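3.2 The keyboard task

The second task in the course project was a two-handed lift. A full-size keyboard lies on the desk, and the operator picks it up with one hand-held gripper at each end. We chose it because a keyboard is long, flat and hard to lift from one side.

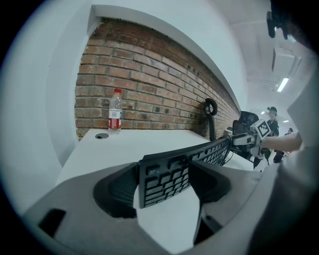
Ezequiel Salinas, Jeanine Van der Linden, Cyrill Eder
Fornwood Student Robotics Project
Apr 10, 2023

Each student recorded in turn, with one gripper in each hand. The keyboard was put back at a new angle before every recording. Students were told to keep the marker on the other gripper in view when they could, as our tracking step depends on it. We did not ask for a fixed grip point, so some students held the edge of the keyboard and others went in over the keys.
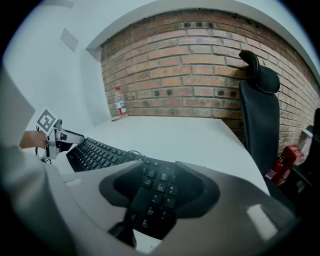

Figure 2. Left and right grippers at the keyboard, with the number keys in the near cradle.

Over 300 recordings were made for this task, out of 845 in the whole project. We dropped any recording in which the marker was lost for more than 2 seconds. The cable caused more trouble than we had planned for. It could catch on a finger during the lift, and early on we had no rule for what to do then. After the November session we let students put the keyboard down and start again within the same recording, and we labeled those cases by hand.

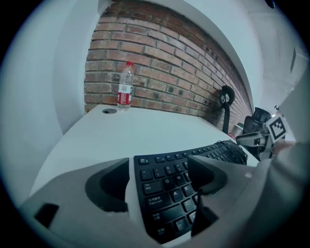 The labels mark three points: first contact, lift and release. Cyrill Eder and Remo Strebel each labeled the full set on their own. They disagreed mostly on first contact, where the pad hides the edge of the keys. In those cases we kept the later of the two times. Recordings from the first 9 students were used for training and the rest were held out, so no student appears in both sets.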